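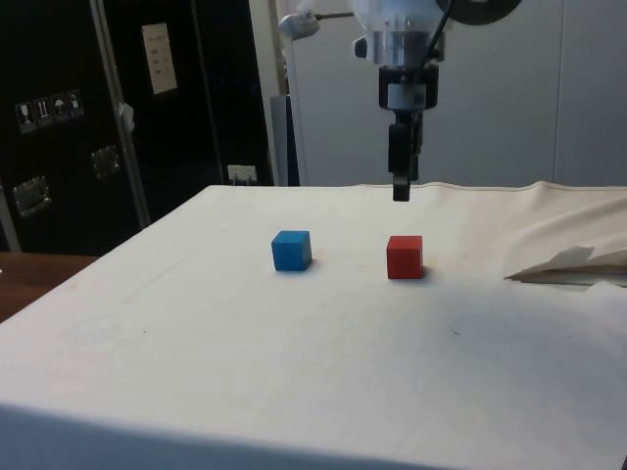

Cube bleu et cube rouge en bois, posés sur la nappe blanche.

Peindre de petits cubes en bois

Il faut des cubes bruts en hêtre, du papier abrasif fin, une sous-couche blanche à l'eau et deux pots d'acrylique, un bleu vif et un rouge tomate. J'achète les miens chez Lestby, en sachet de 16.

1. Poncer les arêtes jusqu'à ce qu'elles soient douces au doigt. Passer un chiffon humide et laisser sécher.

2. Appliquer la sous-couche sur cinq faces. Attendre une heure, retourner, faire la sixième.

3. Poncer très légèrement, à peine deux passages par face.

4. Peindre en couches minces, toujours dans le sens du fil. Le bleu couvre bien en deux couches. Le rouge en demande trois, parfois quatre sur le bois de bout.

5. Entre deux couches, compter presque 265 minutes dans une pièce fraîche, moins en été.

6. Vernir mat, puis attendre 10 jours avant d'empiler les cubes. Avant ce délai, les faces collent entre elles.

Pour comparer les teintes, les poser sur un tissu blanc mat, un peu écartés l'un de l'autre. Les manques se voient surtout sur les arêtes.

Kuo-hua Hsu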